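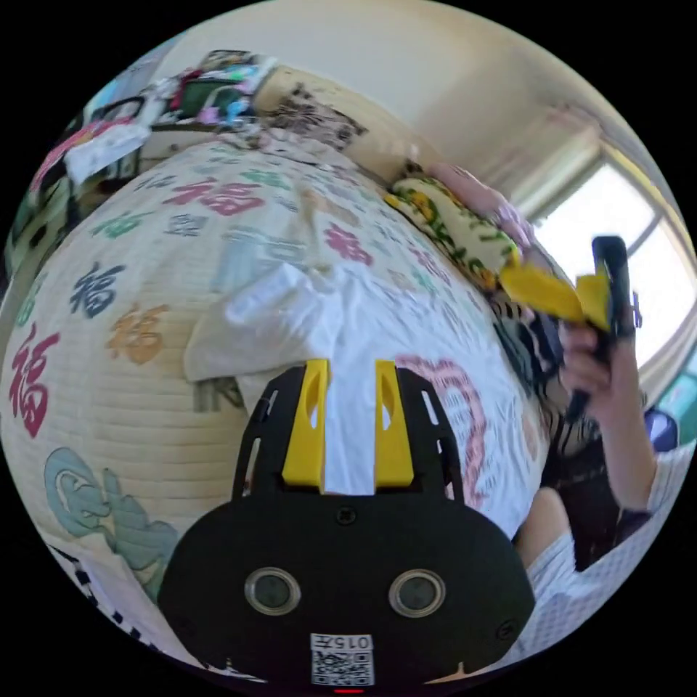
*Cream quilted cover with printed 福 characters, white cloth, floral pillow.*

# Idness bedding set

Notes and pictures on folding and straightening cloth on a made bed. Put together by Fadwa Filali, checked by Elsie Cosgrove. Last updated May 5, 2024.

## What's in it

| Part | Entries |
|---|---|
| Loose cloth, crumpled | 1,186 |
| Cloth spread or part folded | 1,297 |
| Pillows | 219 |

The cloth entries cover plain pieces only. Anything with buttons or a zip went into the Lowther set, which has its own README.

## Labels

- `crumpled` – no clear edge to fold from
- `spread` – most of the cloth lies open, creases allowed
- `part_folded` – at least one edge turned over

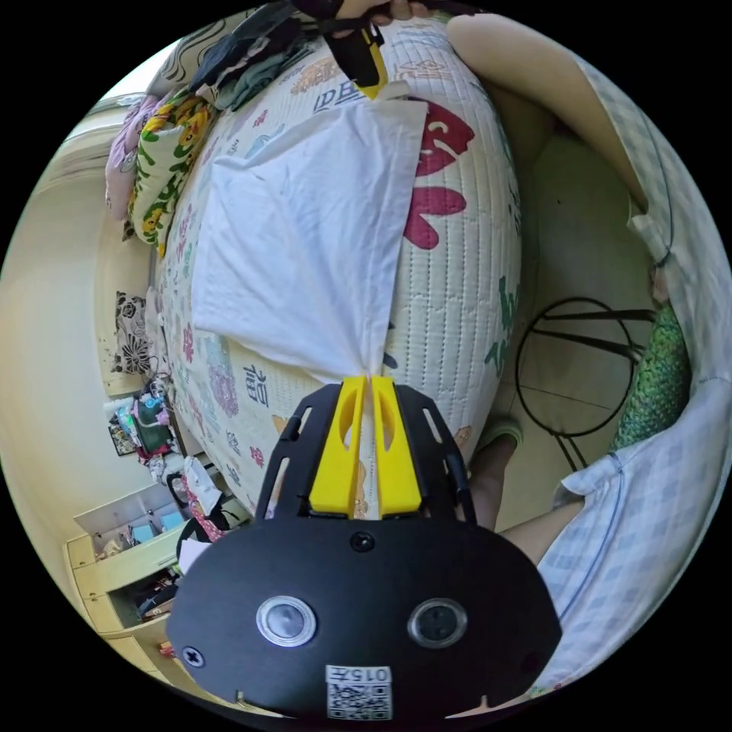 A folded edge counts even when the rest of the cloth is gathered up. If two labels fit, use the later one in the list. Elsie went back over 95 entries where we had disagreed and her label stands.

Patterned covers are marked `print`, plain ones `plain`. White cloth on a cream cover is hard to outline – go by the creases and the break in the pattern.

## Known problems

- Pillow entries don't say which way up the pillow is.
- `cover` and `pad` are used for the same thing in older notes.

## To do

Merge with the Cistville list in August. Corrections to Fadwa, please, with the entry number.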